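Work log, Sunday, January 21, 2024

Stayed with the simulation queue this morning because the cluster is free on weekends and the Kesesia job has to be settled before April. 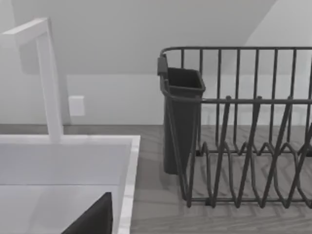 The batch that finished overnight was 1,000 episodes of the dish task, all starting from a clear rack. 409 counted as successes under the strict rule (plate seated in a slot, gripper open, arm back at rest). Under the loose rule, where the plate only has to be in the rack somewhere, the number is 700. The gap between the two is nearly all plates that lean across two slots. I have argued for the strict rule since the fall and the numbers have not changed my mind. A leaning plate is a plate someone has to go back and fix, and going back to fix things is the job we told the kitchen people would go away.

I went through 125 of the failures by hand and wrote a code next to each. Slow work. The codes are approach too steep, released early, caught on a wire, missed the slot, other. "Caught on a wire" is the one I trust least. The collision shapes for thin wires are coarse, and the solver lets a plate edge sink into a wire and then throws it out again. A real rack would flex and slide a bit on the counter. Ours is pinned. I have asked twice for a rack that can move and have been told twice that it doubles the compute. I will ask again with the tally attached.

The other thing I want written down is the visit to Skukach on Thursday, before I forget the details.

Skukach runs the canteen where the arm will go first. The dish area takes three people per shift now. On paper it drops to one plus the arm. The paper comes from Birnirus, the integrator, and it assumes the one person is free to do other things while the arm works. I stood there for most of a lunch service with a stopwatch and do not believe it. The washing is steady and dull, but the people at the sinks are also the ones who see that the coffee cups have run out, who pull a chipped bowl, who tell the line that the trays are coming back half full. None of that is in the task list. It is not in our success rule either.

One of the dishwashers asked me what happens when the arm drops something. I said it stops and calls for a person. She asked how long it waits. I gave her the timeout value from the config and she pointed out that at noon there would be a line of dirty trays out to the door by then. She is right. The timeout was set by us for a lab with no lunch hour. Changed it this morning, flagged for review.

She also asked who the person is that it calls. In the Birnirus plan that role is named "cell attendant" and sits one pay grade above dishwasher. There is one such post per shift. I was not able to tell her how it would be filled, and the manager who was with us looked at his phone. The other two are to be "offered hours" in prep and serving. Prep starts at five in the morning. Two of the people I talked to have kids to get to school.

I notice that my own job has changed along the same lines and that I complained less. Two years ago I tuned grasps by hand on the bench. Now I start batches, read tallies, and get called when something stops. It pays the same and my back is better. I have also lost the feel for it - on Friday I needed several tries to set the wrist compliance on the real arm, which I used to do by ear.

Ozoliņš, the rack supplier, sent the drawing for the wider divider spacing. It should help with the leaning. It also means fewer plates per rack, so more racks to carry, and carrying racks is still done by a person. I have put that in the notes for Kesesia under open items, with the weight of a full rack left blank until I can get a scale under one.

To do:
Rerun with the new timeout, strict rule only.
Separate tally for the utensil holder. We have no cutlery episodes at all, and Skukach washes more forks than plates.
Ask Birnirus for the source of the one-person figure.
Ask for another visit, evening service this time, and ask that the dishwashers be in the meeting and on the clock for it.

Rerun started just before lunch. The first episodes are coming back slower than last night, probably someone else on the cluster. Left it running and went home.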